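Semus Boat Notes

How to prepare a used sailing boat for sale
8/1/18 – by the editor of Semus Boat Notes
3 comments – 5 shares

When my wife and I decided to sell our boat Uller, we thought that we only had to write an advertisement and wait. The first buyer came on board, opened one locker, and asked me for the service papers of the engine. I did not have them. He was polite, but he did not come back. After this I made a plan, and I write it here for other owners who sell without a broker.

Step 1. Collect the papers

Start with the papers and not with the cleaning. You need the proof of ownership, the registration, and the tax papers if your country asks for them. Then look for every invoice you still have: engine service, standing rigging, sails, batteries, gas system, life raft. Put them in order by year in one folder. If an invoice is lost, write to the yard and ask for a copy. Siregar, the yard where we keep Uller in winter, sent me ours after two weeks.

Make also a short list of what was replaced and when. A buyer and his surveyor will read this list before anything else. If you did a job yourself, say so, and keep the receipt for the parts.

Step 2. Take your private things off

Everything that is not sold with the boat must go home before the first visit. I mean the tools, the good binoculars, the books, the fishing rods, the blankets. We filled our car three times and I was surprised how the boat came up in the water.

What stays on board should be written in an inventory. Go from the bow to the stern and open every locker. For each item write the name, the age if you know it, and if it works. Test it on the same day. A cabin heater which worked last February is not the same as a heater which works today.

The small things from the galley and the chart table we sorted at home on the dining table, in trays with narrow channels, so that shackles, split pins and spare fuses did not mix again. It took a full evening, but later I could show a buyer the correct fuse immediately.

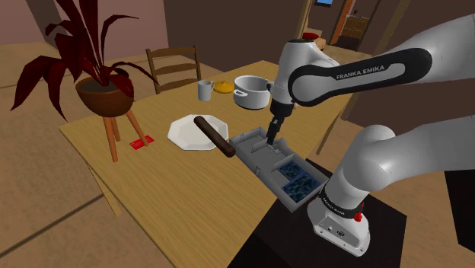 Step 3. Clean from inside to outside

Begin with the bilge. Pump it, wash it with warm water and a mild soap, and dry it with old towels. Most of the bad smell in a boat comes from there and from the toilet hoses. If a hose still smells after you have cleaned the outside, it is better to change it.

Then wash the lockers, the headlining and the cushions covers. Leave the lockers open for some days so the air can move. On deck, use a soft brush on the nonskid and do not use a strong bleach near the teak. I polished the topsides with a paste called Viltik, two thin layers, and let it dry for 30 minutes between them. Try any polish first on a small place near the stern.

Step 4. Repair the small faults

Walk around with a notebook and write down each thing that a stranger would notice: a cabin light that does not work, a loose handle, a tap that drips, a stiff winch. They are cheap to repair, but a buyer who finds 5 of them will ask himself what is wrong with the keel bolts.

Large repairs are another matter. If the sails are tired, I would not buy new ones for the sale. Say it in the advertisement and set the price with this in mind.

Step 5. Write the advertisement

Give the builder, the year, the length, the draft, the engine and its hours, the number of berths. After that describe how the boat was used and where she was kept. Write known faults in the same text – the surveyor will find them anyway, and then the price discussion becomes unpleasant.

Agree in writing who pays for the lift out and the survey. We asked for a deposit before the survey, and the contract said when it must be returned.

Contact | Copyright Semus Boat Notes | Back to top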